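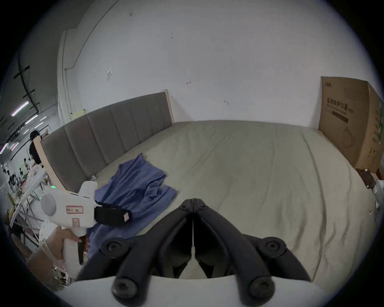 Home > Support > Open tickets > Bed cell > Thread

Category: Handheld grippers / Cloth tasks / Rules of use
Last updated: Saturday, 4:40 pm

Subject: episodes getting rejected on cloth-on-bed task, is it us or the checker

Reported by: Dulloston floor
Assigned: Jytte Toft
Priority: normal

Problem as reported
Blue cloth task. 32 episodes sent to review, 25 passed, rest bounced with "start state not per standard". Operators say they followed the sheet. Same grippers, same bed, same cloth as the shift before. Checker was updated by Codgate in January so first guess was the checker.

Log

1. Re-ran the bounced ones through the old checker. Same result. So not the update.

2. Read the standard again (Penrose rev 6). Start state says: fingers closed, gripper still, cloth in view, nothing else touching cloth. Most bounces fail on "still". People hit record then get into position. Told both shifts: position first, then record. Count to 5 before moving.

3. Calibration. One unit drifted on finger width, reads slightly open when fully shut. Swapped it out, tagged it, do NOT put it back in the rack till it's been redone. Rule is check width at start of every shift, and the log sheet had gaps. Fill the sheet in even if nothing changed.

4. Grasp rule. Fingertips only, pinch a fold, don't scoop with the base. The wide part of the base should not be pushing fabric around. If you pick up a double layer thats fine, the standard allows it, just don't regrasp in mid air to fix it. Let go, lay it down, start again as a new episode.

Blue cloth with a fold standing up between the fingertips, bedding under it: 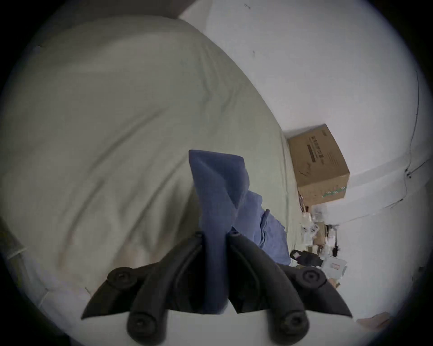

5. Handover between two people. Rev 6 is vague here. It says "one operator holds", doesn't say what the other one does. Asked Plitville how they read it. Their answer: second person keeps their device and hand off the cloth till the first has let go, unless the task card says two-hand. We will go with that. Needs writing into the card, right now its only in this ticket.

6. Background. Asked if stuff beside the bed counts as a fail. No. Standard only covers the work surface. Boxes, bags, cables along the wall and floor are allowed, but keep anything loose off the mattress and keep the walking side clear so noone steps back onto a cable. That second bit is our floor rule, not Penrose.

7. Cloth over the edge. Allowed as long as part of it is still on the mattress at start. Got asked this one twice. Mattress with the cloth lying across the right half and over the side, would pass on placement:

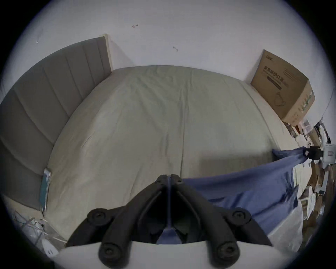
8. Labels. Operators were typing "towel", "shirt", "cloth" for the same item. Pick "cloth" from the list, no free text. Old ones I'll fix by hand.

Status
Checker is fine, closing that part. Stillness rule goes on the card tonight. Ticket stays open for the two-person wording and the swapped unit.

Still to do
- card text for item 5 (Jytte)
- recalibrate tagged unit, attach reading here
- Codgate to make the reject message say which rule failed, "not per standard" is no use to anybody on the floor

Reply, Dulloston floor: got it. evening shift told. Can we get the width check sheet reprinted, the last one is full

Reply, J. Toft: yes, printing now. Will leave it by the rack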